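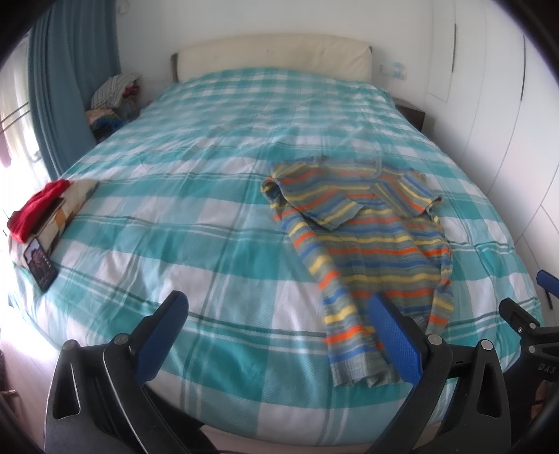 2025-09-29
Aguiar folding cards, bedroom day. Prendidcombe, front bedroom. Me (Rochelle) + Aba. Gediminas in for the last part.

Point of today: do the card steps still work on a bed. All the table work is finished, written up in July, and Zulmira keeps saying most people fold on the bed so why are we testing on a table. Fair.

Bed: the double, cream headboard. Teal/white plaid duvet left on. Smoothed by hand before starting, goes back to soft wrinkles across the middle as soon as you lean on it. Did not iron, did not strip it.

Shirt: the long sleeve stripe, grey-green ground with orange / mustard / blue. Collar toward the middle of the bed, hem toward me. Folded pile on the left side, red one on top, leave that where it is, it's our reference for stack height.

Run A – card as written
Step 1 "lay the shirt flat, face down." On the table this takes one pass. On the bed the duvet drags at it. Pull the hem and the whole shirt comes toward you, plaid and all. Ended up pinning the collar with left hand and smoothing down with the right. Card doesn't say that. Should it? Aba thinks yes, one line.
Step 2 sleeves across the back. First one fine. Second one pulled the first one loose again. Cuff ended up pointing left way past the side seam. Redid it.
Step 3 fold sides in to a 300 mm width. Nothing to measure against on a bed, I had the steel rule, normal people don't. Aba used the duvet squares as a guide and got a straighter edge than me with the ruler. Note for Zulmira: plaid helps!! Doesn't help anyone with a plain cover though.
Step 4 fold up from hem in thirds. Soft underneath so the fold line wanders. Result OK from the front, lumpy at the collar.

Run B – sleeves first, before smoothing
Aba's idea. Drop the shirt down any old way, find both cuffs, cross them, THEN smooth body. Less walking around the bed. You only fight the wrinkles once. Stripes are useful here, you can see right away if the body has twisted becuase the lines stop running straight across. Would be much harder on a solid color. Need to repeat with the plain navy one before we get excited.

Run C – fold in half lengthwise
Quick. Ugly. Sleeve stack is thick on one side and the finished thing leans. Not going on the card. Rodrigo will ask so it's written down: tried it, no.

8 folds altogether between the two of us, 2 thrown out (phone rang in one, in the other I was folding from the wrong side of the bed and got the card steps mirrored). Remaining ones are in the Werel sheet under "soft surface." Times not worth much, we kept stopping to argue.

Things that came up
– Standing height. Bed is low, you bend for every step. My back noticed by run B. Kneeling is better for the sleeves and worse for the final fold.
– Working reach. Anything laid past the middle of the bed is a stretch. Start nearer the edge. Card drawing has the shirt dead center, looks nice, wrong for this.
– Roughly 900 mm of clear bed in front of you is plenty for one shirt. The rest is for the pile. Put pile on the left if you turn finished pieces over to the left, otherwise you reach over your own work each time. Left-handers?? ask Gediminas.
– Stack slides if you sit on the bed. Don't sit on the bed.
– Fuzzy fabric on top of a stack grips whatever you put on it, which sounds good until you want to square the stack up. Slick stuff at the top maybe. Not tested, just grumbling.

Gediminas came by, read the card cold, no help from us. Got as far as step 2 and asked "across which way." So the wording is bad, not just the surface. He also folded the cuffs back on themselves before crossing the sleeves, never seen that in our steps, and the sleeves stayed put. Did it again on request and same thing. Worth a proper run. He is left-handed by the way and put his finished shirt on the right without thinking about it.

Draft wording for step 2, to send to Citent with the others:
"Fold each cuff back once. Bring the left sleeve straight across the back, then the right sleeve on top of it."
Aba wants "lay" instead of "bring." Don't care. Pick one.

Not done
Fitted sheet card (no time, also no enthusiasm)
Plain navy shirt
Kids' sizes
Same runs with the duvet off, on just the bottom sheet. I think it will drag less but that's a guess

To do
Me – type up run B properly, my handwriting for fold 5 is unreadable already
Aba – redraw card figure with shirt nearer the edge
Rodrigo – say whether 300 stays on the card or we go to "a bit wider than the collar." Would rather the second
Zulmira – needs to know the cuff thing before she approves the print file. Tell her today, don't wait for the sheet

Left the room with duvet pulled straight and shirts back in the drawer, second one down. Steel rule is in my bag, not lost, Rodrigo.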